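July, after lunch. Notes on the draft handling rules

Read the draft rules for hand-held gripper work end to end, twice. It runs to 50 numbered items and I would keep maybe a third of them. The rest are either things any sane person does already or things that sound strict and can't be checked. Writing down my objections while they're fresh, so that the review doesn't turn into me waving my arms.

Item 1, "the operator shall ensure a safe and suitable workspace." Suitable for what? If I sign that box I've signed nothing. Compare the old Draltico sheet, which was ugly but said where liquids may stand and where the power strip goes. I'd take the ugly one back tomorrow.

Item 6, cables. The draft says "cables shall be managed." I asked what managed means and got told it was left open on purpose. Fine, then it's advice and should be moved to the advice section. My proposal: no power strip under the edge of a table that has an open vessel on it. You can check that from the doorway.

Item 9, liquids. The draft bans them outright in home-type rooms. I don't believe in this one. Every cup task we care about ends with a cup that has something in it, and a rule that everyone must break to do the job teaches people to break the others too. Limit the fill, limit the number of filled vessels to one, keep it clear glass so the level shows. Done.

Item 14, start states. The wording is "objects shall be placed in varied and natural poses." Natural according to whom? Murkus want every upright cup replaced with a tipped one for half the takes, MacKinnon want the layout copied off a printed card. Both sides claim theirs generalizes better and neither has shown me a number I'd trust. What I want from the rule is much duller: write down which vessels start upright, which start upside down and which start on their side, before the first take.
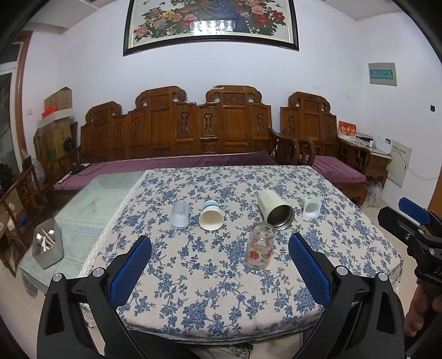 *Cup task on the blue floral cloth, gripper pointed at the table. One glass upright with water, paper cup and green tumbler on their sides, the other two upside down.*

Tried my own version of 14 on this layout and it took one line in the log, which is the argument for it. Under the draft wording I could have written "varied" and moved on, and the reviewer would have had no way to say I was wrong.

The two-gripper rule (item 17) says the second unit "shall be kept at a safe distance when not in use." No distance given. And in two-handed tasks both are in use nearly all the time, so when does it apply? I'd cut it. If they want something there, ask for tips pointed at the table between takes. I can do that and so can a new person on the first morning.

Item 22, finger pads. Inspect "regularly." Skastodar's house rule is every 30 takes, and I have my doubts about that figure too, as I can't find where it came from. Still, a number I can argue with beats an adverb. Adopting 30 until someone shows me wear data. Also check the screws on the finger mounts at the same stop. The draft doesn't mention them at all, which makes me wonder if whoever wrote it has held one of these.

Item 31, tablecloths. The draft forbids patterned cloth on the grounds that it "may affect results." It may. People own patterned tablecloths. If the thing only works on plain gray board I'd like to find that out now and in writing. Keep the cloth, log the cloth, check that it doesn't slide when you set a cup down.

Had a look at last month's logs to see what the current rules got us. 1464 takes, and 384 of them have the workspace box ticked with no other note on it whatsoever. I don't read that as 384 clean rooms. I read it as a box that's quick to tick.

What I'll bring to the review:

- strike 1, 17 and anything else with "suitable" or "safe distance" and no test attached
- rewrite 6 and 9 as above
- 14 becomes a start-state line, mandatory, one per layout
- 22 gets the 30, marked provisional, plus the screws
- 31 struck, cloth added to the log header

Open: who signs when two people share a room? The draft has one signature field. Murkus say the person holding the gripper, MacKinnon say whoever set the table. I lean toward the table, but not strongly.

Also need to find out if item 40 (battery storage) is ours or was pasted in from a different document. The numbering jumps right before it.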